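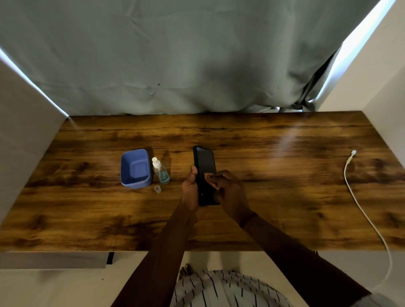
When an arm that has picked phones out of a tub perfectly well for months starts dropping them, most of us blame the suction cup first. I certainly did, and I went through 3 new cups before Ya-wen Su asked me how I was cleaning the practice phones. A glossy black screen like this one shows every fingertip, and the little spray bottle next to the blue tub is so handy that it's easy to reach for it between runs without thinking. Too much liquid on the glass and the cup can slide just as the arm speeds up - and that was my whole fault, or most of it.

So, before you order any parts, please try the following. It takes less time than a coffee break, and I've set it out the way I now do it on our Hotari cell.

Stop the arm with the pause button, then switch it off at the main switch and wait for the air gauge to fall to zero. Do please wait! Ming-te Kong once reached in on pause alone and the arm finished its move over the back of his hand. He was only bruised, but we have all been stricter since.

Open the fault log and look for "grip lost" entries. If they come during the lift, suspect the cup or the hose. If they come during the sideways swing, suspect the glass. Ours were nearly all in the swing, over 300 of them going back to November, which I'm a little embarrassed to admit.

Wipe the phone screen with a dry cloth, then wipe the lip of the cup with a second one. Spray the cloth if you need to, never the phone, and leave everything to dry for 2 minutes before it goes back in the tub.

Now set the swing speed to half, close the guard, power up and run one tub. If nothing drops, bring the speed up a step at a time and run another tub at each step. If you still get drops at half speed, go ahead and change the cup, and check the hose fitting while you have it off.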